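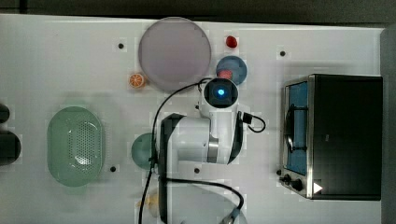
Toaster oven

A toaster oven is a small electric oven that stands on a worktop and is used for toasting bread, reheating food and baking in small amounts. It has a hinged door at the front, usually with a glass panel, and one or more wire racks inside. In Britain it is more often sold as a mini oven, and some models sold under that name also have hotplates on top.

Design

Most toaster ovens are heated by metal or quartz elements placed above and below the rack. The elements switch on and off under the control of a thermostat. A typical model has separate knobs for temperature, time and the choice of upper heat, lower heat or both. Many have a removable crumb tray under the lower elements.

Some models have a fan that moves hot air around the food. These are called convection ovens and tend to brown food more evenly. The countertop air fryer works on much the same principle, with a smaller chamber and a faster fan, and several makers now sell the two as a single appliance.

Use

Toaster ovens are common in small flats, student rooms, caravans and holiday lets, where a full-sized cooker may not be fitted. They are used for open sandwiches, pizza, jacket potatoes, small roasts and tray bakes. Unlike a slot toaster, a toaster oven can take bread of any thickness and bread with a topping. It is slower at making plain toast and may brown one side more than the other.

Recipes written for a large oven often need to be changed. The food sits closer to the elements, so the top may burn before the middle is cooked. Ditte Hallgrímsson's cookery book Weten, which has 47 recipes for small ovens, advises covering cakes with foil for the second half of the baking time and turning the tin once.

Energy use

A small oven has less air and metal to heat than a full-sized one and usually reaches 200 °C sooner. For a single portion it will normally use less electricity. The saving shrinks with larger meals, when food has to be cooked in batches. Thin walls and a loose door also let out more heat during long cooking.

Safety

The outer casing and the door glass can become hot enough to burn. Makers generally ask for a clear gap at the back and sides, and warn against placing the oven beneath low cupboards or beside curtains. Crumbs and fat left on the tray can catch fire. Foil should not touch the elements.

See also

Air fryer
Grill
Microwave oven
Toaster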